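Can It Do the Dishes Yet? A Report on Machines and Chores

Final report, Household Automation project course
Plondham, November 2022

1. Why we did this

Our team started the term with a simple complaint. Every few weeks somebody posts a video of a robot folding a shirt, and every few weeks our own shirts are still on the floor. We wanted to know how far a robot hand is from being any use around a home or a stockroom, and we wanted to find out with chores and not with videos.

The course gave us two options: write a literature review, or collect demonstrations and train something. We picked the second one on the theory that it would involve less reading. This was a poor forecast.

2. The chores

We settled on 7 chores. Four are household jobs: pick up a bottle and stand it upright, wipe a table with a cloth, fold the cloth afterward, and put a mug on a shelf. The other three come from the shop floor: face a label forward, move an item from bin to bin, and drop a returned item in the right tray. A part-time job at Kadden, the hardware store near campus, supplied the shop-floor list. It also supplied the opinion that label facing is the most boring task ever assigned to a human being, so if any chore deserves a robot it is that one.

3. Method

A person does each chore with the robot fingers, and the recordings go into a training set. We like this better than steering an arm with a joystick, which we tried in July and which made wiping a table feel like parking a bus. The human supplies the reach and the judgment. The fingers supply the difficulty.

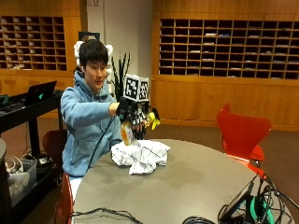 We recorded 846 demonstrations in total. After throwing out the ones where tracking dropped or the operator started the wrong chore, we had 746 left. Losing a hundred recordings hurt, mostly because the bad ones took exactly as long to make as the good ones.

Training ran on the Chung lab cluster whenever the people with real research had gone home. We used the open Sendulum codebase with its default settings, then with our own settings, then with its default settings again.

4. What a bottle teaches you

Before this project none of us had a strong opinion about bottles. A person picking one up decides where to grab it, how hard to squeeze, and whether the stuff inside is going to slosh, all while thinking about lunch. The trained policy has to get each of those out of the camera and the finger positions, and clear plastic is about the worst thing to hand it. A bottle you can see through looks like whatever is behind it. Our depth estimates regularly put the front of the bottle somewhere near the back wall.
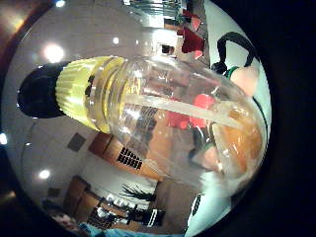 Labels helped a lot. A bottle with a printed label gives the vision model something solid to hang on to, and grasps aimed at the label went noticeably better than grasps aimed at bare plastic. Caps helped too, although the policy then became very fond of caps and tried to lift everything by them. We fixed this by adding more side grasps to the training data. It is still fond of caps.

Cloth was a different kind of trouble. Wiping went fine, in the sense that the cloth moved across the table and nothing broke. Folding never got past the first fold. A crumpled cloth has no obvious corners, and the policy's usual approach was to pinch the middle, lift, and put the heap back down a little to one side. We graded this as "relocation."

5. Results by chore

Bottle upright: works with labeled bottles on a clear patch of table. Unreliable with clear ones.
Wiping: works, if you aren't picky about edges.
Folding: no.
Mug to shelf: works for one mug and one shelf. A second mug confused it.
Label facing: gets the label to the front most of the time, slowly.
Bin to bin: our best result. Soft items are easier than hard ones.
Returns: picks the item up well and chooses the tray badly.

6. Discussion

We would let the system move socks between bins today. We would not let it near a glass shelf. Speed is the other problem. Even on its good chores the policy pauses before each grasp, long enough that everyone watching reaches out to help.

A fair criticism of our work is that all demonstrations were made by 2 operators with similar habits. Both are right-handed and both grab bottles low. A left-handed operator would be the first thing to add, followed by a messier table.

7. Leftovers for next year's team

Budget twice the time you think you need for calibration. Label your cables at both ends. Record the cloth from more than one side. The folding data is on the shared drive in a folder called "later," where it has been since the middle of the term.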